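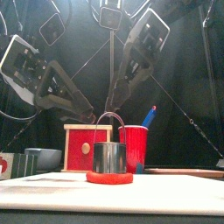 I finally got over to the Fotthorpe on Monday for the Salvador Barreto prints, and I've been turning them over in my head ever since, so bear with me for a few posts.

They're woodcuts, 17 of them, all of the same stretch of river near Grukow where he grew up. I went in expecting to be a little bored by the fourth one and ended up staying until they dimmed the lights!

What got me was how much he leaves alone. There's one called Ferry Landing where most of the sheet is bare paper, and you still feel the water sitting there, heavy and gray, with the far bank just a few nicks of the knife.

The wall text says he was 67 when he cut his first block, after a whole working life painting signs. You can see the sign painter in the edges, I think - very sure, very clean, and then he'll let one wobble.

My one gripe is the hanging. The three smallest prints are in the hallway by the coat check, and people kept walking right past them (I nearly did too, and I was looking for them).

It's up through the end of June. Go late in the afternoon if you can, when the side room is quiet, and leave yourself time for the sketchbooks in the case by the window. I'm already planning to go back and take my sister.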